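About Tanabe Kitchen Care

Small outfit, started January by Takeshi Yoshida. We do kitchens. Just kitchens - sinks, counters, whatever got left in the bowl overnight.

Yellow sponge with the green side for the sink, soft side only on stone. Been that way since our first 8 clients, now its 90.

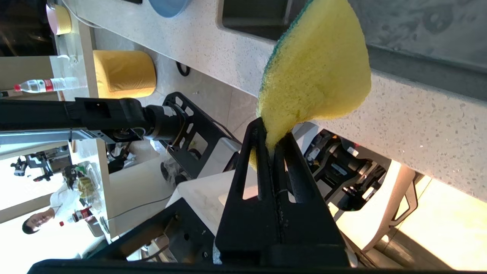

What we do

Dishes, counters, sink scrub, stools wiped down and pushed back in. Visits run 40 minutes. No ovens, sorry. Bookings thru the Grikine office, leave a mesage and we'll call back.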